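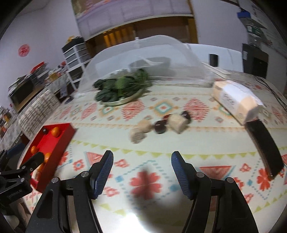
The Trolberg Harvest Table: A Small Gallery

Last November we started a little series at Plirgate about the tables people set up when the garden baskets come indoors and everything needs sorting before supper. I love this stage of cooking almost more than the cooking itself! Nothing has been chopped yet, the colors are all still separate, and you get to stand there with your sleeves up deciding what goes with what. The Trolberg table is the one I keep coming back to, so it gets a page of its own, with the picture at the top and my notes on it underneath.

The tray
Long, red and high-sided, set down at a slant on the left of the table. A red tray is a bold choice for tomatoes and I think it works beautifully – the four little orange ones in there glow against it. Small orange tomatoes are usually sweeter and milder than the red kind, and they are wonderful halved over warm grains with salt and a spoonful of oil. Mine rarely make it that far (I eat them standing up).

The middle of the table
My favorite part. Rough beige lumps and round, dark purplish-brown things, all in together, right on the cloth. I'm a big believer in letting food sit out in a loose heap before you start. You notice how well dusty beige goes with deep purple, and you start planning a plate around it. At home I do the same with beets and celery root, scrubbed and left whole on the counter until I've made up my mind.

The greens
A pale round plate piled with dark leaves, some broad and crinkled, some thin and trailing off to the right. There's a lighter green leaf and stem in the middle, too. I'd sort a heap like that into two bowls: broad leaves for the pan with garlic, thin sprigs for the very end. Keep the stems! Slice them fine, give them a two-minute head start in the pan, and they come out tender with a bit of bite left.

The mesh cover
Oh, I do like one of these. White, arched, with a small white knob or pull near the top, and you can just make out a grey bowl through the mesh with a white spoon or something like it resting across. My grandmother had a mesh cover that came out in May and stayed out until the first frost. They're light, they fold away to almost nothing, and they let a bowl of something sit out on the table without a lid making it sweat. If yours has gone limp, a rinse in lukewarm water and a slow dry in the shade will often perk it up.

The cloth
White and patterned, and it ties the whole table together. A pale cloth is a brave thing to put under vegetables, I know. Shake it outside first, brush off any soil while it's dry, and only then get it near water. Tomato comes out with cold water and patience – beet juice takes a good deal more of both.

What I'd make from a table like this
Greens first, wilted with garlic and their sliced stems. Then a tray of roots, cut into chunks about the same size and roasted hot until the edges go brown. Tomatoes go on raw at the end, halved, with their juice tipped over everything. A bit of soft cheese if there's some in the fridge, toasted seeds if there isn't.

More from the series
The Drilska table and the Sandberg table have their own pages, both heavier on squash and apples, and the whole gallery now holds 32 tables. We've had more than 2,000 visits since the first one went up, which thrills me. If you've got a table of your own covered in vegetables, do send it in, with a line or two on what you ended up cooking. Messy ones are very welcome!

Page updated 7 March 2018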